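Home | Projects | Reports | Lab Notes | Contact

Comparing Two Gripper Controllers for Produce Picking
Si-woo Ahn, July

3. Method

Two controllers were tested on the same two-arm robot. The Prarkness controller closes the fingers to a fixed position. The Cumetance controller closes them until motor current reaches a set limit, then holds. Both ran at 300 Hz with the same arm trajectories. Training data for the grasp planner was 3540 labeled grasps from the Olszewski set, and no retraining was done between controllers.

4. Results

The fixed-position controller was faster on carrots but marked the tomatoes when the width estimate was off. The current-limited controller left fewer marks and dropped more of the slender cucumbers - the limit was probably set too low for a bumpy, narrow object. Mean closing time differed by some 2 seconds.

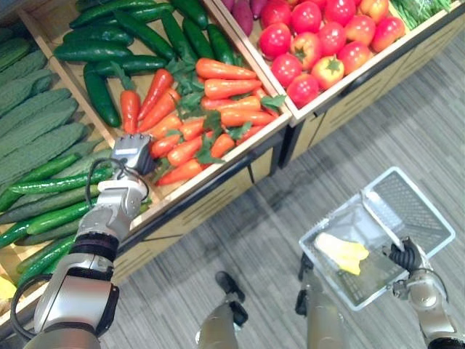 Cable routing affected both controllers and should have been handled before the trials. Slack that is safe with the arm folded can catch on produce once the arm is extended. At the left wrist the black cable stands out in an open arc beside the gripper, so the planner was given a wider keep-out zone on that side. The right gripper holds the basket by its rim, and its closing force was kept constant in all runs.

5. Further Work

The current limit should be set per item class. Tests with a softer fingertip are planned.

Recent reports
Wrist Camera Calibration at Eturton
Battery Logging on a Walking Base
Depth Noise on Glossy Surfaces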